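**Reservoir level at Metwally, end of September**

**muvareck_angler**
The board at the dam shows 586 today (September 29, 2023). In spring I wrote down 591, so we lost 5 metres over the summer. Does anybody know when the gates at Skerkulari will be closed again? The upper ramp is already closed for trailers.

**R. Matsuda**
I don't think it is correct to say "lost". The level is lowered on purpose before the winter rain. Last December it was back within 50 centimetres of the normal line.

**clastumer_rower**
Reiko, with respect, last year we had rain in October. The inflow from the Muvareck side is very small now, I walked there this morning and crossed in ordinary shoes. Our rowing group has stopped going on the water until the pontoon floats properly, so we train at home with bands.

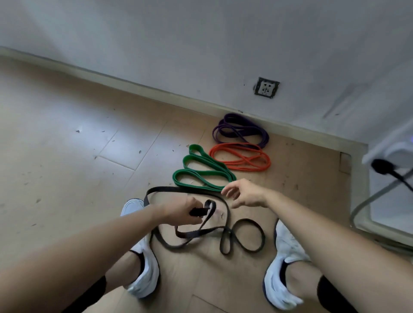
### Replies, page 2

**Mounir Badawi**
Please be careful with the 586. The board shows metres above sea level and it is read by eye. The bulletin gives the storage also, 3,136 in their units, and this number fell more slowly than the level.

**muvareck_angler**
Thank you, but storage does not help me to launch a boat — I need the level at the ramp.

**R. Matsuda**
Then use the lower ramp, on the Clastumer road. It is steep and there is mud on the left side, so keep to the right. I launched there two days ago with a small trailer.

**clastumer_rower**
Is the gate there locked in the evening?

**R. Matsuda**
Yes, at seven.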